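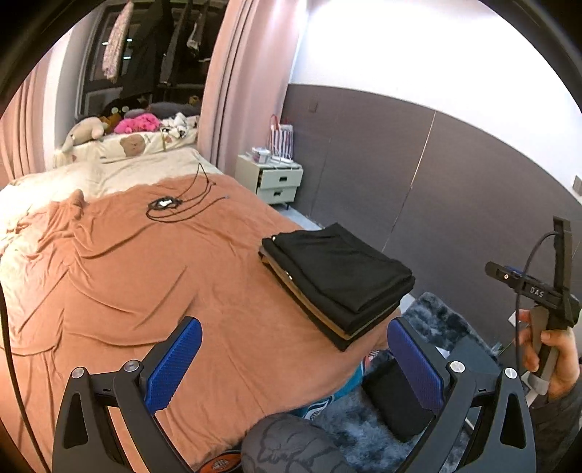

HOME MANAGEMENT 1108
Handout 4: The Bed as a Horizontal Closet
Instructor: Marisol Sorensen

Read before section. Bring your own floor plan, drawn to any scale you can defend.

Last week we covered the chair that holds clothes. The bed is the same problem with more square feet. It is flat, it is at a handy height, and it gets cleared every night by someone too tired to do it well.

Terms you will need

Landing: anything set down "for a minute." Cables are the classic case. A coiled cable on a sheet counts as a landing, however nicely it is coiled.

Stalled stack: clothes that have been folded but have not reached a drawer. Folding feels like finishing, so the stack can sit for days. Clyde Lindqvist's term paper followed one from August into October.

Residents: stuffed animals, cushions, the pillow with a face on it. Residents live on the bed and are not clutter for grading purposes. I lost this argument to the whole class in 2019 and have stopped reopening it.

Overflow hanging: garments on hangers anywhere other than a closet. Windows are popular. So are doors, and in Walid Salameh's case a ceiling fan.

Procedure

1. Landings go first. Coil, tie, drawer.
2. Stalled stacks next. Carry the whole stack; do not refold it.
3. Pull the sheet flat, then the duvet.
4. Residents go back last, against the wall, biggest at the rear.
5. Close the nightstand drawer. All the way.

Assignment

Write up to 200 words on one stalled stack in your own home. Say where it was going. Phong Từ has the sign-up sheet for bedside tables, which we start next.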